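Clear the Plate Before You Clear the Table

Most kitchens I have worked or eaten in have the same problem at the end of a meal, and it has very little to do with washing. The washing is quick. What takes the time is everything between the last bite and the sink: the wrappers, the tissues, the cup somebody wants to keep, the plate that is now a bin. I think we teach people to wash dishes and forget to teach them to clear them, and I think clearing is the bigger job.

I ran the tea room at a shared workspace called Garkivik for three years. It had 18 regular users on a normal day and one sink. Before that I washed up in the canteen at Skivholm, where the numbers were larger and the rules were stricter. I also have a kitchen of my own, which is small. My opinions come from those three rooms.

The first opinion is that a plate should never be used as a bin.

I know why people do it. You open a packet of something, you eat it, and the plate is right there in front of you. The packet goes on the plate. Then you wipe your fingers and the tissue goes on the plate too. It looks tidy, in a way. All of the mess is in one place and the table around it is clear. The person who did it gets up feeling they have left things in good order.

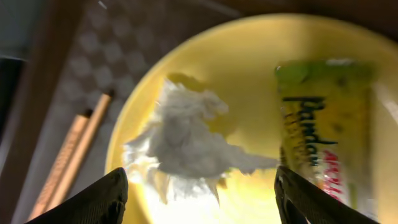 The trouble comes with the next pair of hands. A plate with only crumbs on it can go straight to the sink. A plate with a packet on it has to be stopped, looked at and sorted. Is the packet empty? If it isn't, does anyone want the rest? Somebody has to decide, and it is usually the person who had nothing to do with the snack.

Soft white stuff is worse than packets. Tissue, paper towel, cotton wool, the stuffing out of a parcel, it all behaves the same way once it meets water. It breaks up, it goes through the holes in the drain basket, and the rest wraps itself around the brush. At Garkivik I cleared the sink trap more often than I care to remember, and what I pulled out was mostly paper. Food was a distant second. I put up a sign about it. The sign said "No paper in the sink," and people obeyed it exactly. They left the paper on the plate, beside the sink, for me.

So I changed the rule. The new rule was that a plate could only be put down in the wash area if it could go under the tap as it was. Anything on it that would not wash off had to come off first. It was one sentence and it worked better than the sign, mostly because it gave people something to check.

I have heard the argument on the other side. Gathering rubbish on plates means fewer trips. One person carries four loaded plates to the kitchen and sorts everything there, close to the bin. In a restaurant that makes sense, since the person carrying is paid to do the sorting and has the space for it. In a shared room or a family kitchen, the sorting lands on whoever gets there last. I would sooner have a small bin on the table, even an ugly one, for the length of the meal.

Use the rack for what it is for

My second opinion is about dish racks, and I hold it more strongly than the first.

A rack is a place for drying. It is treated as a place for putting things. These are different uses, and once a rack is used the second way it stops being any good for the first. I have seen racks holding keys, a phone charger, half a lemon and a bag of clothes pegs. Every one of those items got there because the rack was open, flat and close to hand.

The rack I like best is a plain plastic one with an open floor and short prongs. Wire racks look smarter but the coating cracks at the joints and then they rust. The fold-up kind they sold at Hafstein, the household store near my old apartment, lasted me one winter. Plastic stains, and it needs a scrub now and then, but it does not rust and it does not collapse under a heavy pot.

What you put in it matters more than what it is made of. Bowls and cups are the difficult items. Plates stand between the prongs and more or less look after themselves. A cup does not. Put a cup in right way up and it holds a spoonful of water until morning. Put it upside down on a flat surface and it traps the damp inside, so it comes out smelling of cloth. A cup on its side or at a tilt, over an open floor, gets air all the way in. People tell me this looks careless. I think it looks like someone cared whether the cup would be dry.

Bowls I am less sure about. A shallow bowl can lean against the prongs like a plate. A deep one tends to roll, and whatever you lean it against gets in the way of the next thing. My habit is to put bowls in first, low down, and to fit the cups around them. At Skivholm we were told to do the opposite, cups first. Both ways work, provided everyone in the room uses the same one. Mixed methods are how you end up with a cup under a bowl, and a cup under a bowl does not dry at all.

Then there is the matter of leaving room. A rack with a few pieces in it is doing its job. A rack piled to the height of the faucet is a storage problem, and the answer is to dry something and put it away before adding more. I used to treat a full rack as a sign of hard work. I now think it is a sign that the last step was skipped.

I would say the same about color, which people find odd. Light cups and bowls are better for shared kitchens than dark ones. They show tea marks and they show grease. Someone once gave the Garkivik tea room a set of very dark mugs from Prikham, handsome things, and it was months before we noticed what the insides were like. We noticed in April, when the sun reached the shelf.

Give each kind of thing its own place on the table

The third opinion is the one I get the most disagreement on. I believe in laying out the table before clearing it.

By that I mean setting down a few open containers side by side and deciding what each is for. The rack goes at one end. A tray goes in the middle. A clear box or a second tray goes at the other end. Then you move things into them, one kind at a time, and you do not go looking for somewhere to put each item as you pick it up.

People say this is more work, and at the start it is. You have to find the trays, and you have to clear enough space to set them down. But the time goes the other way very soon after. When the places are fixed, your hands stop waiting for your head. You pick up a cup and you already know where it goes. A child can help, and so can a guest, and neither of them needs to ask you anything.

It matters what sort of containers you use. Open ones are better than lidded ones, because a lid is one more thing to put down. Clear ones are better than solid ones for anything you will need to find again. Trays with a rim are better than flat boards, which let things slide off when you carry them. None of this has to be bought specially. My own middle tray came with a plant on it.

I would also keep the number low. Three places is comfortable for an ordinary table and four is the most I would try. I once helped at a hall lunch where the organizers had put out a labeled box for every kind of item, down to teaspoons. The leaflet that came with the boxes ran to 2,000 words. People stood in front of the boxes reading, with dirty plates in their hands. After a while they gave up and stacked the plates on a chair. 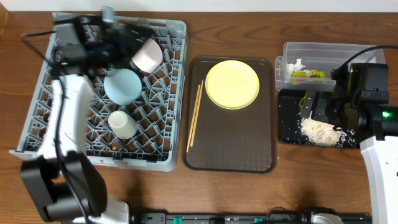 What I would change first

If you share a kitchen and can only change one thing, I would start with the plates. Ask people to take everything off a plate before they leave the table – paper, packets, bottle tops, the lot. Do not put up a sign about the sink. Put a bin where people are sitting when they finish eating.

Leave the rack until the plates are under control. A rack habit takes longer, and people are more touchy about it. Everyone has learned to load a rack from somebody, and they tend to defend that person's way of doing it. I have been in arguments over which direction a bowl should face that went on longer than the meal. If you can get agreement on cups being tilted, take it and leave the bowls for another month.

The trays can come last, or not at all. They suit people who like to finish one job before they start another. Some people clear a table by walking back and forth with one thing in each hand, talking the whole time, and they get it done and enjoy it. I would not hand a tray to someone like that.

I kept count for a while at Garkivik of the items I had to pick off plates by hand, mainly so that I would have something to show the people who said it hardly ever happened. I stopped at 237. After the rule changed I did not bother to start again. The sink trap was clean when I opened it, and the next time I opened it, it was clean again, and I moved on to the refrigerator.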